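Home | Workshop Tips | Perception | Planning | Tooling | Contact

Curtain Handling: Software Tips for the Household Bench
Lucienne Sabatier, 2018-06-28

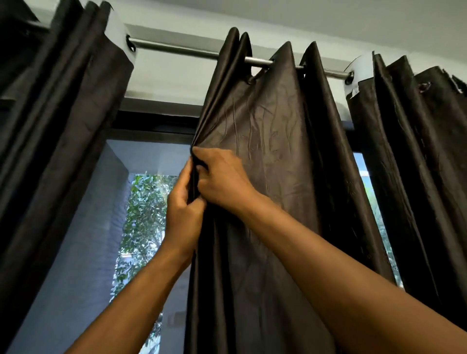
Most failures with curtains start in the edge detector. Motion gets the blame and turns out clean in the log. The tips below come from our work on the Rorkex controller with the Mollar planner on top. They should carry over to any arm that takes Cartesian waypoints and reports wrist force.

Exposure first

A dark panel next to a window is the worst case for auto exposure. The daylight between panels pulls the gain down and the folds merge into one black region. Meter on the cloth and let the window clip. If your camera driver allows a metering mask, draw it from the last good segmentation and update it once per grasp. Updating every cycle makes the exposure hunt.

Satin adds a second problem. Highlights run along the folds and look like edges to a gradient filter. Take 2 exposures, keep only the edges present in both, and throw out anything that shifts when the head moves sideways. A highlight slides over the cloth. The hem does not.

Finding the edge to hold

Do not segment the whole panel. You need one free vertical edge and the line of the rod. Fit the rod first. It is straight, it is rigid, and it gives you the top limit for every grasp candidate. Do not assume it is level in the image; fit the slope and store it with the frame.

Where two panels hang close together, depth discontinuity alone will pair the wrong edges. Check that the candidate edge continues upward to the same set of rings as the cloth beside it. Ring detections are cheap and they rarely move between frames.

Grasp planning

Bunch before you pull. A single pinch on a flat edge slips or drags one pleat out of line. Plan the first hand to close on the edge and gather, then place the second hand just above it on the same edge. Keep the vertical gap between hands as a parameter. In the Mollar config it is hand_gap, and the default is too large for thin cloth.

Set the approach direction from the room side, parallel to the floor where reach permits. For high grasps the forearm will block the head camera. Cache the edge position before the arm enters the view and use the cached value until contact. Trying to track through the occlusion gave us 5 false contacts in one afternoon.

Pulling along the rod

Cap the force at the wrist, and cap the rate of change too. A ring that sticks produces a slow rise followed by a jump. Stop on the rise. On retry, lower the hands a little and pull again at half speed. After 3 retries, hand the job back to the operator. A worn grommet hole tears more easily than a sound one, and the planner has no term for that.

Project every waypoint onto the fitted rod line before sending it. Small vertical errors load the brackets -- the wall pays for those.

Logging

Save the frame at grasp, the fitted rod line, the edge polyline and the force trace under one run ID. The Caron viewer opens all of them on a common clock. Our January set holds 1,849 grasps, and the ones stored without a force trace have been useless for tuning.

Record human runs in the same format. Head view is enough for edge labels. Label the edge, the two contact regions and the moment of first tension. Skip the fingers unless you are training a hand model.

Wrinkles

Creased cloth near the heading breaks the normal estimate. Smooth over a window wider than the creases and narrower than a fold. If you cannot find such a window, drop the normals in that zone and use the rod direction.

Simulation

The Mokport cloth module handles straight hanging well and gathered cloth poorly. Use it to check reach and collisions. Friction values taken from it will be low, so measure your own with a spring scale clipped to the hem side of a spare panel.

Recent items
Calibrating a head camera with a door frame
Drawer pulls: when to trust the force reading
Mollar config keys, annotated
Sorting towels by edge length
Rod and rail fitting from a single view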